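Chapter 4
Keeping Stock: Why Businesses Hold Inventory

Gifty Tsikata runs a stationery and craft supply shop in Drevdale. In April she ran out of brown wrapping paper two weeks before the spring fair. Her supplier, Melis, could not deliver until the fair was over. Customers who came in for paper also bought tape, ribbon and cards, so she lost those sales too. The year before, she had ordered too much of the same paper, and part of it spent the winter in a damp back room and had to be thrown away.

Both problems are inventory problems. Inventory is the stock of goods and materials a business holds for sale or for use in making other goods. In this chapter you will learn how a business decides how much to order, when to order it, and what it costs to keep goods waiting.

4.1 Types of inventory

Accountants sort inventory into three groups. Raw materials have been bought but not yet used. Work in process has been started but not finished. Finished goods are ready to sell. A shop like Tsikata's holds mostly finished goods. A manufacturer usually holds all three.

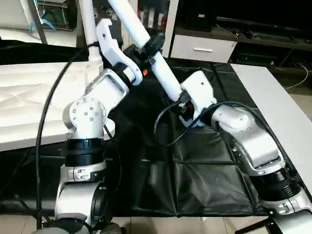

Why does a business count unfinished goods as inventory?
The business has already paid for the materials and labor in them, so they have value even though they cannot be sold yet.

4.2 The cost of holding stock

Holding costs include rent for storage space, insurance, spoilage, theft, and the money tied up in goods that have not been sold. Ordering costs include shipping charges and the time spent placing and checking each order. Large orders placed a few times a year keep ordering costs low but raise holding costs. Small, frequent orders do the opposite.

Marisa Melis, who manages sales at the supplier, charges a flat delivery fee of $27 per order. If Tsikata orders once a month, she pays $324 a year in delivery fees. If she orders four times a year, she pays $108, but she needs more shelf space.
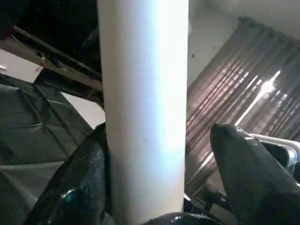

What is a reorder point?
It is the stock level at which a business places its next order. To find it, multiply average daily sales by the number of days delivery takes, then add any safety stock.

Key terms
inventory, raw materials, work in process, finished goods, holding cost, ordering cost, reorder point, safety stock

Before you read on
Tsikata has 213 rolls of wrapping paper in stock. Her reorder point is 53 rolls. Work out how many rolls she can sell before she should place an order, and keep your answer for use in Section 4.3.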